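Secondhand dish sale back at Meredith hall in August

May 17, 2023

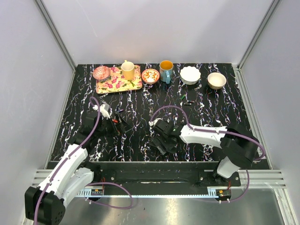
Mugs, bowls and a flowered tray, all on the list for the August sale.

The Meredith dish sale is on again. Same hall, same side door, longer hours this time after last year's line went out past the bike racks.

Organizer Bleddyn Pugh has been taking in kitchen things for weeks and says the odd ones go first. Single mugs, bowls that lost their set, trays. "People come in for plates and walk out with a tray," he said. "Every year."

Already in: a pale yellow serving tray with pink flowers and green leaves, a little pink ribbed glass bowl, a yellow mug with a cream rim, a light blue mug that's orange on the inside. Also a white dish with a scalloped edge and a deep bowl, tan outside and white inside. Pugh's own pick is the small round bowl with the orange-red rim and flowers. He says he isn't allowed to buy it till the doors open like everybody else.

Prices stay low. Mugs and small bowls are $2 each, nothing on the tables over $20. Cash or card, card reader was slow last year so bring cash if you can.

There are 30 tables this year and room for 50 boxes of donations in the back hallway. Once thats full they stop taking things in, so don't leave it to the last week. Drop-off is at the Jiven store on the corner, during store hours. Please wrap glass in newspaper. No chipped rims, no knives, no nonstick pans with the coating coming off. Lids only if the pot comes with them.

Money goes to new shelving for the hall kitchen, same as before. The old shelves are sagging pretty bad on the sink side.

Exact date and hours will be posted on the hall door and here when we get them. Anyone who can help carry tables the night before should leave thier name at the Jiven counter.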